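**Two arms and a carrier bag**

Kianoush Akbari would like it known that the carpet was there when he moved in. He would also like it known that he has asked the Lelside workshop for a hard floor, twice, and that the answer was a rug.

He shares the Lelside space with a bicycle repairer and a man who makes lampshades, and for most of this year he has used his corner to build a pair of robot arms that can tidy up. The project is called Grorkier. "It was a typing error on the first invoice," he says. "I'd already labelled the box."

The arms themselves came second-hand. What he has added is the part that decides what to do with them, plus a good deal of wiring. He puts the spending so far at 987 pounds, a sum he gives quickly and then asks me to leave out, before changing his mind. "No, put it in. My sister thinks it's more."

Why rubbish? "Everyone starts with blocks," he says. "Nice wooden blocks, all square. I did that until January and I was bored stiff. Then I looked at the floor and thought, well, there's plenty of that." Stiff things, he explains, stay the shape they were when you reached for them. A plastic bag has changed its mind by the time you arrive. Grip it too low and you only get the slack; pull too hard and the hook comes off the wall with it.

He keeps a notebook of attempts, 288 of them at the time of writing, with a column headed "What went wrong" and a much narrower one beside it for remarks. I was allowed to read 5 pages. "Squashed it" comes up a lot. So does "my fault", usually underlined, and once "lampshade", with no further detail.

The left arm is the fussier of the pair. "It's fine on its own," he says. "It's when they have to share – they're like people passing in a corridor, both stepping the same way." For now he lets one work while the other holds still, and calls this teamwork. 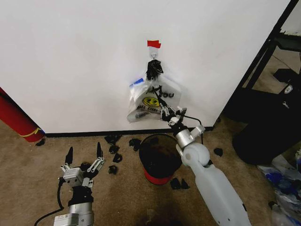 Zuzana Kuruc thinks he should have stopped at one arm. She told me so over the kettle, adding that a person with a dustpan would be done in a minute and that she had offered more than once to be that person. She did concede that she stays to watch when the right arm goes for the bag.

Akbari has heard this before. "She's right about the dustpan," he says. "I own a dustpan. It's a very good one." He wants to get both arms moving together before the spring, and then to try tying a knot, which he describes as a terrible idea. The rug is still rolled up at home.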